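I started learning the accordion in January, which my neighbors on Flilstead Street will remember longer than I will. It's a used Kramer, heavy as a wet dog, and it came with a strap that had been chewed.
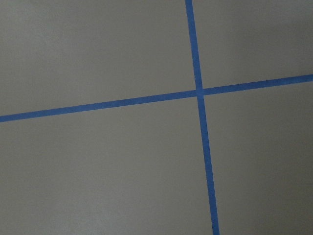 My teacher is Bastian Hellwig, a patient man who winces with only one eye. He has me on a polka called Oltemine, 2 minutes long if you can play it. I can stretch it to 10.

The left hand is the trouble. You can't see the buttons, so you feel for the one with the dimple and hope. I miss it — loudly — and land on some chord that belongs at a shipwreck. Bastian says to keep the bellows moving anyway. I now do this with great confidence.

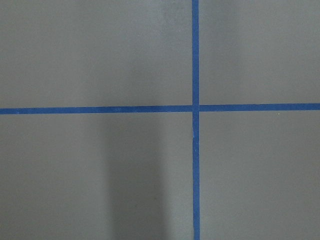 Why not just take up the ukulele?
I had one for a year. It's at my sister's place, and she has asked me not to come get it.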